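Smudges and fine scratches on aluminium slot rails, what do you use?

Posted in Workshop and Garage, 3rd July

Pan

I have a wall of horizontal aluminium rails at the back of my workbench, the sort with a slot running along each one so you can slide nuts in and hang things off it. There is an upright post at each end. I put it up in January and I have been pleased with it as a way of getting things off the bench. The rails are stacked one above another with only the slots between them.

My trouble is the faces of the rails. They were clean and even when they came out of the wrapping and now the ones at hand height have gone patchy. There are finger marks, a cloudy area where I tend to lean when I'm reaching for something, and a lot of very fine scratches that only show when the bench lamp is on. The top rails still look new.

I have tried washing-up liquid and warm water on a sponge. It got the worst off but left streaks, and a day later the cloudy bit was back, or perhaps it never went. I also tried a spray called Clastitz that I had in for the cooker hood. It smelt strong and made no difference to the cloudy bit that I could see, so I stopped.

What I would like to know is:

Is the cloudy patch dirt or is it damage?

Can the fine scratches be taken out without making it shiny in one place and dull everywhere else?

How do I get the dust out of the slots? There is sawdust in there and the vacuum nozzle is too wide.

I would rather not take it all down. There are plastic holders bolted across part of it and it took me most of a weekend to get those level.

Plavex

Wire wool. Finest you can get. Rub along the rail, wipe with white spirit, done. I did all of mine in an evening.

Trudden

Please don't start with wire wool, at least until you know what finish you have. A lot of this rail is sold anodised, meaning it has a thin hard layer on the outside, and if you go through that you will have a bare patch that marks more easily than before. Wire wool also sheds. The bits get into the slots and rust there, and then you have brown specks to deal with as well.

To find out what you have, look at a cut end. If the cut face is brighter or a slightly different colour from the long faces, it is probably anodised. If they look the same it may be bare. If you have a multimeter you can put both probes lightly on the long face. Bare metal will usually show a connection and anodised usually won't.

On your first point, a cloudy patch at hand height is most often grease with fine dust stuck in it. Washing-up liquid will shift it but it needs rinsing properly, and people don't rinse because the thing is on a wall. The streaks you got were most likely soap. I would do it this way:

Brush the slots out first, otherwise you only wash sawdust on to the faces. A stiff paintbrush cut down to a short length will go in the slot. I use a 29p one from the market. Work from the top rail down and hold the vacuum nozzle under the brush as you go.

Wipe the faces with isopropyl alcohol on a lint-free cloth. Open the door and keep it away from heaters or anything that sparks. Turn the cloth often. An old cotton pillowcase is fine.

Wipe again with a cloth wrung out in plain water, then dry it straight away with another one. Go along the rail in one long stroke. Small circles are what give you those pale swirls, as any grit on the cloth gets dragged round and round.

If the cloud has gone after that, it was grease. If it is still there and you can't feel it with a fingernail, the surface has been dulled and you won't bring it back by cleaning. Oven cleaner and some of the stronger kitchen sprays can do that to aluminium, so check the back of the bottle before you use the Clastitz on it again. Plenty of them say not to use on aluminium in small print.

Mine has the same marks, for what it's worth. I've got a big grey holder with square pockets fixed over part of the rails, and the bits to the left of it are where all the smudging is. 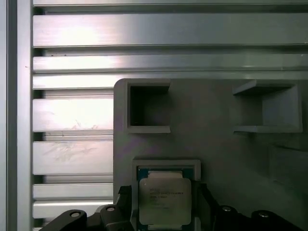
The upper rails I wipe every couple of months and the lower ones whenever I remember. I did try going over one with a grey abrasive pad, straight along the length, and it evened out the scratches, but it came out a different shade from its neighbours and I would have had to do every rail to match. I left the others alone. If yours turns out to be bare metal and you want to do the whole wall, that is the way I would go about it, with the pad flat on a block so you don't round the edges of the slots.

You don't need to take the holders down. Clean up to the edge, then run a strip of cloth behind it if there's a gap. The plastic ones can go tacky with some solvents, so try the alcohol on a corner at the back first.

Pan

Thanks both. I looked at a cut end and it is brighter than the faces, so I take it mine is anodised and I'll leave the wire wool in the drawer. The paintbrush worked well on the slots. I got a surprising amount of sawdust out and 5 washers.

I've done two rails with the alcohol so far. The cloudy bit is fainter but I can still see it with the lamp on. Is it worth going over it again, or is that as good as it gets?

Trudden

Go over it once more with a fresh part of the cloth. If it doesn't change the second time I'd leave it.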